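Grasping by Rehearsal

Most grasp planners are trained on objects with names and clean geometry. Produce has neither. A potato has no handle, no flat face and no second potato exactly like it, and a policy that learns one shape tends to fail on the next.

Noura Haddadin and Lingyun Zheng, who run the manipulation group at Trestport, decided to leave the shape alone and vary everything else. Their method, called Weva, trains a two-finger gripper entirely in simulation. Each episode keeps the object mesh and changes its skin texture, the material of the work surface, the lighting and the camera pose. The policy sees wrist camera images and finger position, and it outputs a small motion for the next time step.

The reasoning is that a network given one brown object on one gray table will learn the table. Stone is a hard case. Veins and speckles produce strong edges that have nothing to do with the object, and an early version of the policy often closed on them.
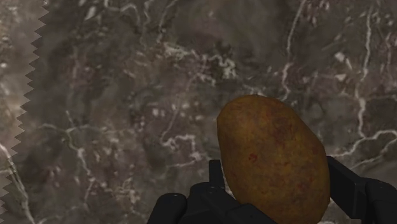 Haddadin's fix was a second training signal. Every rendered view is paired with another in which the object and gripper pose are identical and the textures are swapped. The network is penalized when its predicted motion differs between the 2 views. Contact forces come from the physics engine and are used only to score the result.

The group tested the policy on 556 simulated grasps with textures held out of training. Without pairing, it dropped or missed the object in 200 of them. With pairing, failures fell to 7, most of them grasps that started too close to the narrow end.

Sándor Nyitrai, who reviewed the work for the packing equipment firm Bomard, considers the number sound but narrow. "The mesh is rigid and the friction is constant," he said. "Soil changes both of those assumptions."

Zheng agrees on friction. The current build samples it per episode — a change that has doubled training time — and the results are due in October. Transfer to hardware comes after that, on a sorting line that Samira Najjar is setting up at Kushwaha.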